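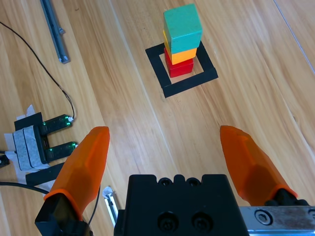 I quit my job at a print shop last August to write a mystery novel, and by the time the leaves came down I had 400 pages and no idea who did it. I'm not kidding. I had a drowned accountant, a ferry that ran twice a day, a town called Lidach that I'd made up over breakfast, and three suspects I liked so much I couldn't bring myself to blame any of them. A mystery gets built from the bottom up, and everything in chapter one has to carry what you put on it later. Think of a red cube with an orange one on it and a teal one on top of that, the teal one sitting a little crooked. That was my plot, only mine had 30 more chapters to go on top of the crooked one.

So I did what people do and bought software. Wovedo is a plotting program that lets you color in every character's day hour by hour, and I loved it the way I used to love new school folders. I spent two weeks coloring! My ferry captain had a complete schedule, including lunch. I wrote zero pages.

Then I tried index cards, which my grandmother would have suggested for free. One card for each scene, all of them on the living room floor, and the cat asleep on the inquest. Crawling around down there I finally noticed that my killer (I'd picked one by then, under pressure) was in two places at 4 in the afternoon. She was poisoning the tea and she was also buying stamps. I'd read that chapter maybe a dozen times and sailed right past it.

Fixing the stamps broke the alibi, and fixing the alibi meant moving the ferry. I moved the ferry and the whole middle of the book turned out to happen in the dark, so everybody who had "glanced across the harbor" had to go back and carry a flashlight. The draft swelled to 568 pages. My sister read it and asked, very gently, why there was so much about flashlights.

What got me out of it was a weekend at Barroso, a little guesthouse up the coast with bad Wi-Fi and a very good porch. I took the first chapter and nothing else. I read it out loud to the gulls and wrote down every single thing a reader would expect me to pay off, and then I went home and cut whatever didn't answer to that list. Goodbye, stamps. Goodbye, the captain's lunch, which hurt.

The book is with a small press called Birkon now, and they'd like the ending to come sooner. I've got the cards back out on the floor, and the cat has already picked her spot.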